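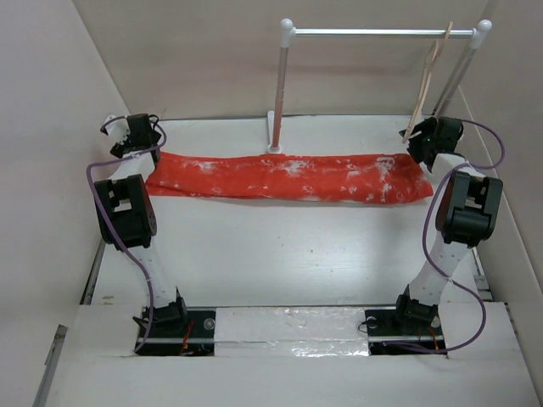
Service Desk > Printing and Scanning > Resolved

Ticket 542: Shared printer at Clatbridge office drops jobs sent from the second floor
Status: Resolved
Priority: 4
Equipment: Altix network printer, ground floor print room

Summary
Staff on the second floor report that documents longer than a few pages leave the queue without being printed. No error message is shown on the computer. Short documents print normally. Staff on the ground floor are not affected.

Log

09.10 Ticket opened. The user was asked to send the test page and confirmed that it had printed correctly.

09.35 Printer restarted. A report of 400 pages was sent from the ground floor and printed in full. The same file sent from the second floor was removed from the queue after the first sheet.

10.20 Print server examined. Second floor computers were found to be using an older queue, set up before the Ingvarsson accounts team moved upstairs. This queue still pointed to the printer's former network address.

11.05 Older queue withdrawn and second floor computers assigned to the current one. Long documents continued to fail.

13.40 Fault referred to Sturnimex under the maintenance agreement. Their engineer advised that the time limit for incoming jobs should be raised and that the driver should be replaced on all affected computers.

14.50 Both changes made. The report was sent again from two second floor computers and printed in full each time. The page counter was read for the maintenance record and stood at 808 above the morning figure.

Action required by users
Please restart your computer before printing. Any job sent before 14.50 has been deleted and must be sent again. Personal settings for double-sided printing and staples will need to be chosen afresh.

Further faults should be reported under a new ticket, quoting the number above.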